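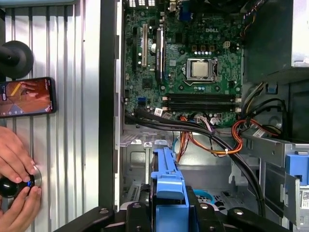 Prüfliste Werkstatt und Lager Elektroaltgeräte, Standort Fastholm
Interne Begehung Arbeitssicherheit und Brandschutz, Oktober
Begehung durch: Irina Filip (Arbeitssicherheit), Hubert Grabowska (Betriebsleitung)
Bewertung: i. O. / Mangel / n. g. (nicht geprüft)

1. Flucht- und Rettungswege

1.1 Ausgänge frei und unverschlossen: i. O.
1.2 Türbreiten und Kennzeichnung: i. O.
1.3 Verkehrsweg zwischen Annahme und Halle 2: Mangel
Bemerkung: Zwei Gitterboxen ragen in den markierten Bereich. Wurde während der Begehung umgestellt. Die Bodenmarkierung ist an dieser Stelle abgenutzt und zu erneuern. Zuständig: M. Pawłowska.

2. Brandschutz

2.1 Feuerlöscher vorhanden, Prüfplakette gültig: Mangel
Bemerkung: Löscher Nr. 239 (Nebeneingang) ohne lesbare Plakette. Austausch bei Fa. Zalewska beauftragt.
2.2 Brandschutztür Halle 2 selbstschließend: Mangel
Bemerkung: Tür war mit Holzkeil offen gehalten. Keil entfernt. Wiederholter Befund, siehe letzte Begehung. Bei Bedarf ist eine zugelassene Feststellanlage zu beantragen.
2.3 Lagerung Lithiumbatterien getrennt und abgedeckt: i. O.
Bemerkung: Fass 3 ist fast voll, Abholung anmelden.
2.4 Alarmplan ausgehängt und aktuell: Mangel
Bemerkung: Als Brandschutzhelferin ist noch die Vorgängerin von Maja Duda eingetragen.

3. Elektrische Betriebsmittel

3.1 Wiederkehrende Prüfung ortsveränderlicher Geräte: i. O.
Bemerkung: 425 Geräte im Verzeichnis, Protokolle vollständig.
3.2 Mehrfachsteckdosen nicht hintereinander geschaltet: Mangel
Bemerkung: Pausenraum, Kaffeemaschine und Wasserkocher. Sofort behoben.
3.3 Zerlegeplätze: Geräte vor dem Öffnen vom Netz getrennt: i. O.
3.4 Netzteile werden ungeöffnet abgelegt: i. O.

4. Lagereinrichtungen

4.1 Regale standsicher, Belastungsschilder vorhanden: Mangel
Bemerkung: Regal C, Fachlast 200 kg, Schild fehlt. Anfahrschutz an der linken Stütze verbogen, jedoch fest.
4.2 Jährliche Regalprüfung: n. g.
Bemerkung: Bericht der Fa. Metine lag nicht vor. P. Kaczorowski reicht ihn nach.

5. Erste Hilfe und Unterweisung

5.1 Verbandkasten vollständig: i. O.
5.2 Augenspülflasche im Haltbarkeitszeitraum: i. O.
5.3 Unterweisungsnachweise: Mangel
Bemerkung: Für die Sonntagsschicht fehlen drei Unterschriften.

Mängel ohne gesonderte Frist sind binnen vier Wochen abzustellen und schriftlich an I. Filip zu melden. Punkt 2.2 wird unangekündigt nachgeprüft.

Weitere Dokumente
Prüfliste Außenlager Caduvton
Merkblatt Lagerung von Altbatterien
Formular Mängelmeldung
Betriebsanweisung Handgabelhubwagen
Protokoll Räumungsübung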